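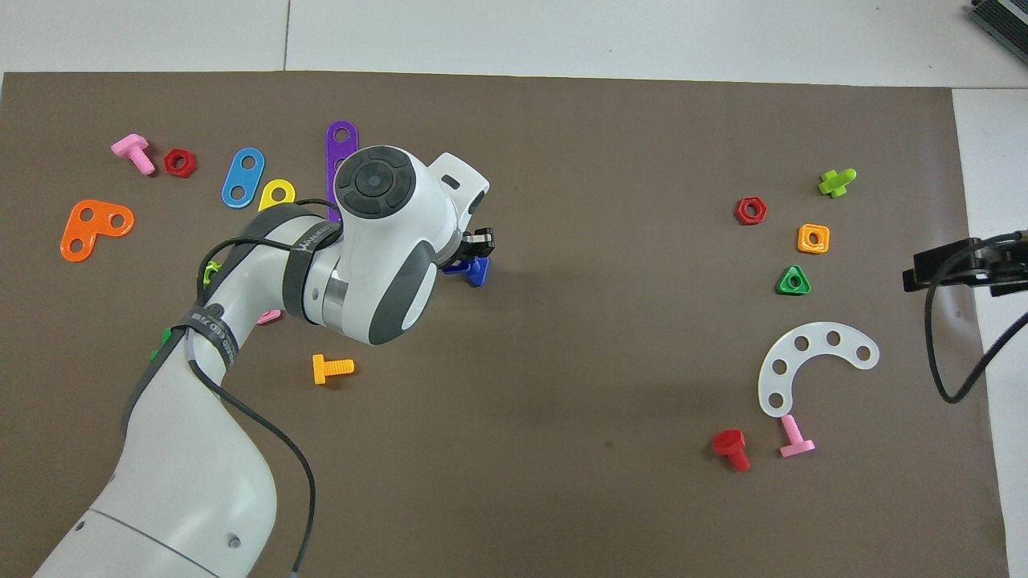 Held-out success drops when I mix two operators' demonstrations. Is this a known effect?

Posted in Imitation learning by zostley_bench

I am training a behavior cloning policy to pick up plastic construction toys (bolts, nuts, perforated plates) from a mat and sort them by type. Operator A recorded 100 demonstrations and operator B recorded 100. Same arm, same gripper, same mat, same set of parts.

Each policy is evaluated on 16 fixed layouts that do not appear in training. Trained on A only, the policy completes 12. Trained on B only, 11. Trained on both, 6. I expected the combined set to do at least as well as either half.

The loss curve for the combined run looks normal. The failures are mostly at the grasp. The gripper comes down between two sensible grasp points and closes on nothing, or clips the end of a plate. Action head is a plain MLP with mean squared error, single step, no history. Images are resized and normalized the same way in every run.

Is this a data problem or a model problem?

polak_offset

Model problem, mostly. With mean squared error the network predicts the conditional mean of the actions. If A grasps a bolt by the shank and B grasps it by the head, the mean is a point between the two, and that matches the failure you describe. Each operator alone is close to unimodal, so the single-operator policies hide the issue.

Checks, in this order:

Plot the gripper position at the moment of closing, in the part's own coordinates, with one color per operator. Two separate clusters for the same part type would support this explanation.

Add an operator ID as an input to the current network and retrain on the combined set. At test time fix the ID to A. If the score returns to the A-only level or better, the averaging is confirmed and you have changed very little code.

Then replace the head. A mixture density head is the smallest change. A diffusion head or action chunking also works but takes longer to tune.

Also, 16 layouts is a small test. The gap between 12 and 11 means nothing. The gap between 12 and 6 is worth following up, but run each layout several times with different training seeds before you put it in a table.

Disar

had the same thing, we just threw out one operator's data and it was fine

drinance_lab

The answer from polak_offset covers the action head. One more possible cause is timing. If B pauses above the part before descending, a single-step policy with no history sees nearly the same image paired with "stay" and with "move down". The predicted motion is then slow and drifts sideways, and the gripper closes in the wrong place. Compare the number of near-zero actions per demonstration for each operator. If they differ a lot, trim the pauses and retrain before touching the architecture.

Check the camera mount too. If it was moved between A's sessions and B's, you have two viewpoints in the combined set. Overlay the first image of an A recording on the first image of a B recording and compare the mat edges.

zostley_bench

Ran the closing position plot on Friday. Two clusters for the bolts, one for the nuts. The plates are spread out for both operators. Mat edges line up in the overlay. The operator ID run is training now and I will post the score for the same 16 layouts under this reply.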